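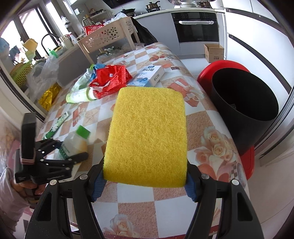
Section 7. Gripper faults during table work

The steps in this section apply to the Vetis hand-held gripper, used singly or as a left and right pair. Work through them in order. If a fault comes back after step 9, stop recording and go to Returns.

7.1 Object slips or twists between the pads

Soft items such as sponges show this fault first. The fingers close fully, the log reports a good grasp, and the item turns or drops once it is lifted.

1. Set the object down and open the fingers.
2. Switch off the gripper. With a pair, switch off both.
3. Wipe each pad with a dry, lint-free cloth. Do not use alcohol.
4. Press each pad along its full length. A pad that lifts at one end must be replaced.
5. Check the finger screws by hand. Tighten any loose ones with the supplied driver - finger tight, then a quarter turn.
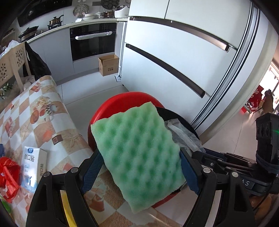
6. Switch on and close the fingers on a foam sponge. The pads should meet it evenly on both sides.
7. Hold the sponge upright for 11 seconds. It should not creep downward.
8. Repeat with a scouring sponge. The rougher surface can hide a worn pad, so passing this test alone is not enough.
9. If either sponge creeps, run Grip Zero from the menu and test again.

Note: Units with serial numbers below 862 left Ballholm with an early pad adhesive that softens in warm rooms. Replace both pads on these units even if only one has lifted.

CAUTION: Keep your free hand clear of the fingers during Grip Zero. They close without warning and do not stop on contact. In February an operator at the Briltdale site had a fingertip pinched this way. 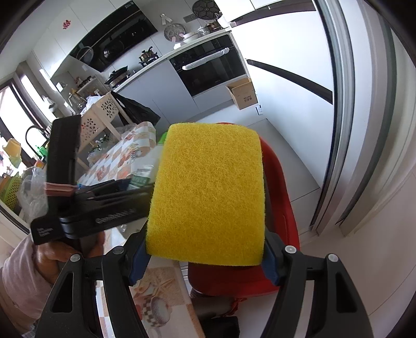
7.2 One gripper of a pair stops tracking

1. Hold both grippers still and wait for the status tone.
2. If there is no tone, check that no strap or band has moved over a lens.
3. Restart the gripper that lost tracking, then the other.
4. Discard the take. Do not trim it and keep the rest.

Report repeat faults to Kaja Priedītis at Paulauskas, with the serial number and the log file.

Section revised May 27, 2019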